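Urkham Publishes Comparison of Compliant and Rigid Fingers for Two-Arm Sorting

Results cover 2,868 pick attempts on a shared tabletop cell
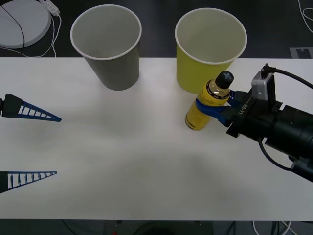
Urkham today released results from a bench comparison of gripper fingers used in sorting small household containers into open bins. The work was carried out at the company's Pillai test room and finished in September.

Two finger types were compared: a soft lattice finger that bends around the object, and a rigid parallel finger with a rubber pad. The arms, grip force limit and control software were kept the same for both. Operators changed only the fingers and the matching tool offset.

Of the 2,868 attempts, 2,054 used bottles and the remainder used cartons and tubs. With bottles, the lattice fingers dropped fewer items during the move to the bin. The rigid fingers placed cartons more accurately and needed less time to close. Neither type handled thin, flat lids well, and those trials were left out of the main tables.

"Most of our drops with the rigid set came from bottles turning in the grip after lift," said Gunārs Laur, test lead at Urkham. "The soft set holds a tapered shoulder better, but it gives up some position accuracy at release. A user has to decide which error costs more."

The report also covers camera placement. A fixed camera looking down on the table was compared with a wrist camera during 700 of the bottle attempts. The fixed view lost sight of the grasp point when an arm passed over the object. The wrist view did not show the bin opening until late in the move.

Herman Lumbantobing prepared the data tables, and Teófilo Mosquera wrote the section on finger wear. A second round using the Millunus controller is planned.

The full report is available from Urkham on request.

Press contact: Zulkifli Tuhumury, Urkham Communications
© Urkham. All rights reserved. | Back to top

This site uses cookies to measure traffic. Accept | Manage settings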